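4. Arranging the dressing corner

Before you begin, read section 3 about the clothes rack. The rack must already stand in its place and the castors must be locked. The low wooden unit of the Dandmont set comes in front of it.

4.1 Lay the cables first. Gather them at the base of the wooden unit, on the floor, and keep them out of the walking path. One person can do this crouching while a second person stays standing and keeps the hands free.
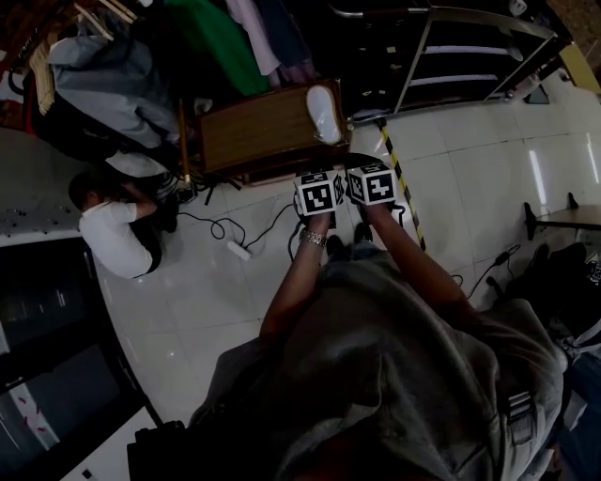
4.2 Leave 80 cm between the unit and any metal shelving. With less space you can not kneel to reach the plugs.

Caution: do not pull the unit over the cables. Lift it, always with two persons. On a tiled floor, put felt under the feet.

4.3 Hang the clothes. The rod may carry no more than 6 heavy pieces, such as winter jackets. Put the long hooded jackets to one side and keep a few empty wooden hangers together on the rod, so a visitor finds one quickly. 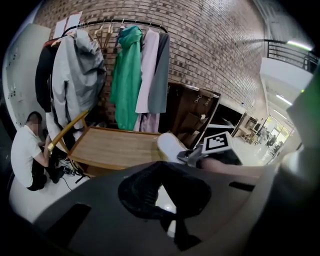 The rod should be level when all the clothes are on it. If it hangs down in the middle, take off the heaviest jacket and hang it closer to the end. Check again on Thursday, when the weekly cleaning is done.

Note: shoes may stand on top of the unit for a short time, but the surface is not treated against scratches.

For missing felt pieces, ask Toon Van Rooij at Rurby, extension 204.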